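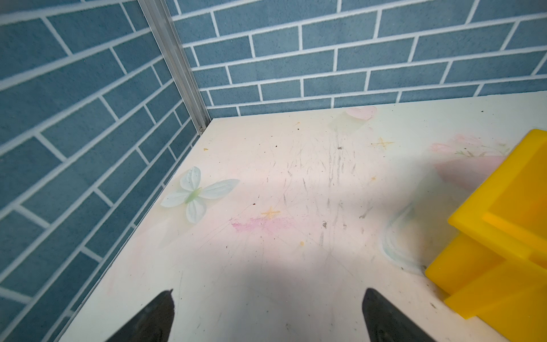
Figure 4. Brick-pattern wall covering in blue with white grout lines, running-bond layout, at an inside corner with a metal post.

4.2 Imitation masonry in rental listings

The second group of coverings we looked at imitates masonry. Brick is the most common motif in this group, followed by cut stone and then tile. Listings in Lalleck and Sirmont use the word "brick" for real and printed surfaces alike, and a reader of the text alone often can't tell which one is meant. We therefore coded the listing text and the listing photographs separately and compared the two afterward.

The sample holds 3,649 listings collected over six months from the Bhattacharjee rental archive. Each listing was read once for wall terms and once more for any mention of a renter being allowed to change the walls. Listings for parking spaces, storage units, and shared offices had already been dropped at the first stage (Section 3.1). Where a listing had been posted again with a new price but the same text, we kept the earlier posting.

Color turned out to matter more in the coding than we had planned for. A red or brown brick pattern was easy to mistake for a real wall at the size the archive stores its photographs. Blue, green, and pink versions were almost never mistaken by our coders. The landlords who posted them also tended to describe them differently, with words such as "accent," "fun," or "playful," and they placed them in the sentence about furniture instead of the sentence about the building. This is a small point, but it suggests that landlords themselves treat a pattern in an unlikely color as decoration and a pattern in a likely color as part of the structure.
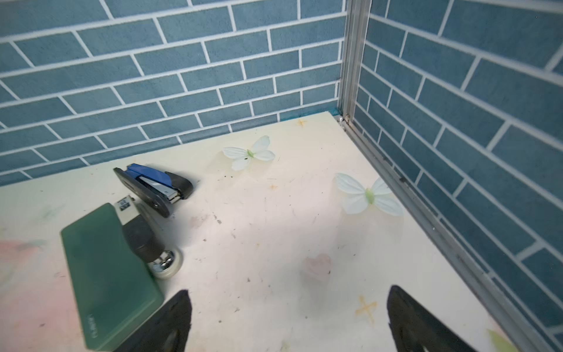 The same split shows up in the lease terms. In Skestska, leases commonly list "fixed finishes" that must be returned in the condition in which they were found. Real brick falls under this heading without question. Printed brick is less clear. Some landlords name it, some leave it out, and a few write that the renter may remove it at the end of the term if the wall beneath is repainted. We found no lease in the Skestska group that defined the word "finish" — the dispute notes we read suggest that both sides assumed its meaning was obvious.

Two coders worked on all of the lease excerpts. They disagreed most often on partial coverings, where one wall of a room had a pattern and the others were plain paint. After a first round, we added a rule that a single covered wall counts as a covering if the listing text mentions it at all. Thirty excerpts were recoded under this rule. The change moved most of them out of the "unclear" category and did not affect the order of the motifs given at the start of this section. 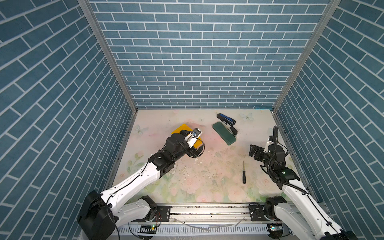 Corners were a second source of disagreement. Older coverings in Sirmont usually stop short of the corner and leave a strip of paint, while newer ones run right up to it. Coders first read the painted strip as damage. On a second reading of the Sirmont leases, it became clear that many landlords ask for the strip so that a sheet can be lifted later without tearing. We now record it as its own feature, separate from condition.

One limit of the method should be noted. Listing text is written to attract renters, and an old or worn covering is likely to be left out. Our counts for imitation masonry are best read as counts of coverings a landlord thought worth mentioning — the true number of covered rooms in the three towns is probably higher. The interviews reported in Section 5 deal with this in part, though only for Lalleck.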